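Karlijn Van Leeuwen
August 15, 2022

Somebody asked me how I fish for tench in summer when the weed is thick and the water is warm. I will try to answer in a thread. I am not an expert, I only fish one lake very much.

The lake is the old peat digging behind Brekke. The first part was dug in 1629, if the board at the gate is correct. It is long and narrow, and almost nowhere deeper than a tall man. By July the lilies close most of the east bank and the people who fish for bream go somewhere else.

My time is from first light until the sun is above the poplars. After this the tench still feed, but they go inside the lilies and I do not like to pull them out of there. A fish that is stuck in lily stems can lose scales, and I can lose a hook in its mouth.

First thing is the place. I don't fish in the lilies, I fish one rod length outside them. I look for a hole in the bottom weed with a plummet, and if there is no hole I make one with a rake head on a rope. I rake in the evening and fish the next morning. Gerrit De Haan rakes and fishes the same hour and he catches also, so maybe I am too careful.

Ask before you rake. On our water it is allowed on the east bank only, and not before the middle of June.

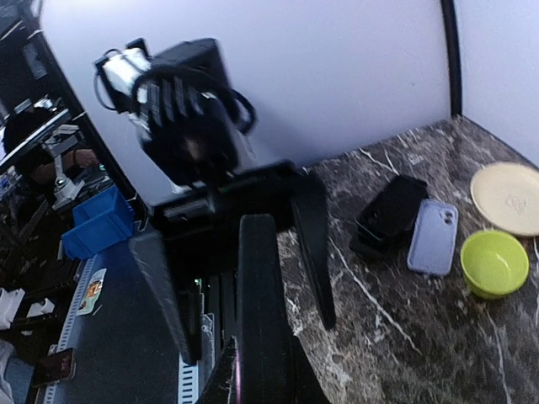 The rig is the old lift method, and I make mine at home the evening before. One waggler, fixed at the bottom end only, a little deeper than the water, with one big shot three inches from the hook. When the tench picks up the bait it lifts the shot, and the float comes up and falls flat. I tie everything in the kitchen. A dark gray marble countertop like the one in the photo looks nice but is very bad for finding small shot, so put a white towel on it first. The hook length is weaker than the main line, always. If something breaks I want the fish to leave with a hook only and not pull a float around the lake.

Hook size: 12 for corn, 10 for a worm. I pinch the barb flat. I have lost perhaps more fish this way, but the hook comes out so easy that I stopped worrying.

Bait. I change this the least of all. Two grains of sweet corn or the tail half of a lobworm. For feed I use brown crumb, a handful of chopped worm and a bit of hemp. The mix must be wet enough to sink as a ball and break up on the bottom. If it breaks on the surface you will feed only small roach, and you will have roach all morning.

Two balls to begin, the size of a mandarin. Then I wait. Many people throw in more when there are no bites after half an hour, and I did this also for years. Now I put in one small ball after each fish and nothing between.

Bubbles! Tench bubbles are very small and come in a patch, like somebody opened a bottle of soda water down there. Bigger bubbles, one or two at a time, can be only gas from the peat. When the small ones come close to the float, put the cup of coffee down.

I keep a log of every morning: wind, water temperature, first bubbles, first fish. For years it was a notebook, and it became wet so many times that I could not read my own July. Now I type it on the phone when I pack up and copy it to paper on Sunday.

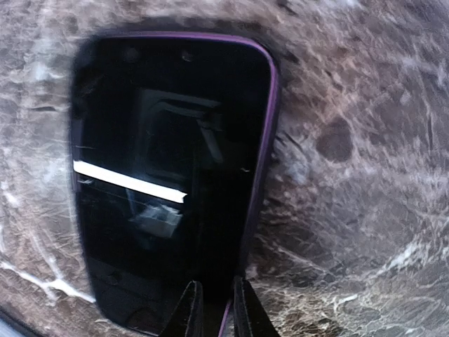

Smartphone in a thin purple bumper case, screen off.

From the log of last month: 19 tench, all from peg 69 or the peg beside it. Best mornings had a light wind from the west, pushing into the lilies. Worst were the flat calm ones after a clear night. I expected the opposite, since all the old books have a picture of mist and a lake like glass.

Milan De Graaf says the wind does nothing and I simply fish better when I am not staring at my own reflection. He fishes the Florov side with maggots, and catches mostly rudd.

One more thing about striking. With the lift method you do not wait for the float to go under. It rises, it lies down, you lift the rod. Not a big strike, only lift until you feel the weight. If it trembles and never rises, leave it alone, it is probably a fish touching the line with its side.

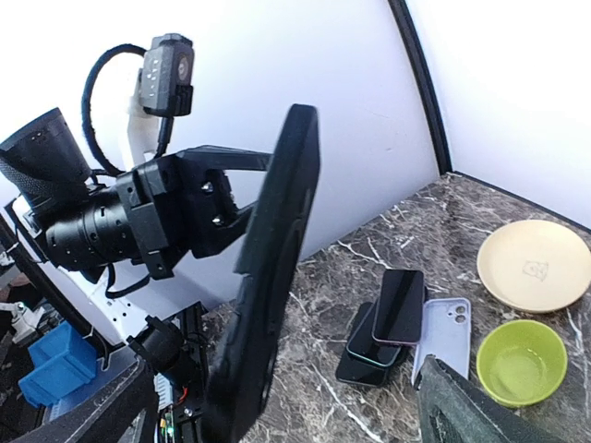
Then keep the rod low and to the side, away from the lilies, and walk backward two or three steps if your peg allows. The first run is the dangerous one. If you turn the fish in the open water, the rest is slow and heavy and very nice.

Wet the net, wet the mat, wet your hands. In warm water I don't use a keepnet at all. Unhook, look at the red eye for a second, and back in. Hold the fish upright until it swims from your hands by itself.

Jeanine Bakker asked about evenings. I have fished too few of them to say something useful. Cor Kramer does the last two hours of light at the Hisska end with a worm on the bottom, so ask him, he answers messages slowly but he answers.

Tomorrow I will rake the east bank again if the rain stops before dinner.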